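Teltlow Relief calls for safe passage to Flarach clinics

20/07/2023

The humanitarian charity Teltlow Relief has today called on all parties to the conflict in Baran province to guarantee safe passage for medical convoys. Eight of its lorries have been held at the Ivance crossing since June.

The convoy is carrying water treatment supplies and medicines for 45 clinics in the Flarach district – enough to treat 800 patients.

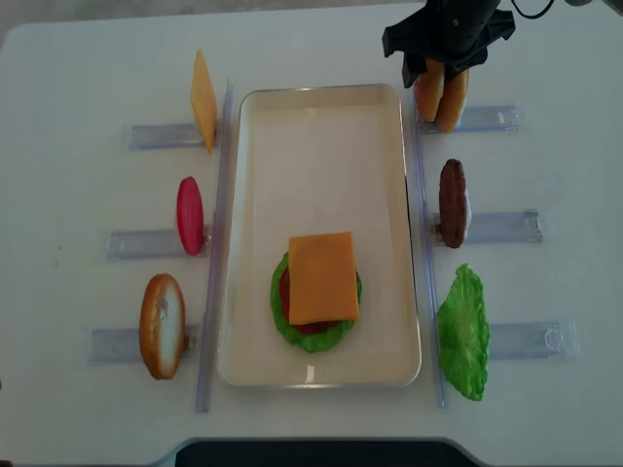

Natalie Nuttall, Director of Programmes at Teltlow Relief, said: "Our teams gave full details of the route and cargo to both sides before departure. We ask that the crossing be opened without further delay."

The charity employs 100 local staff in Baran and will continue its work there – including the repair of damaged wells – while talks go on.

ENDS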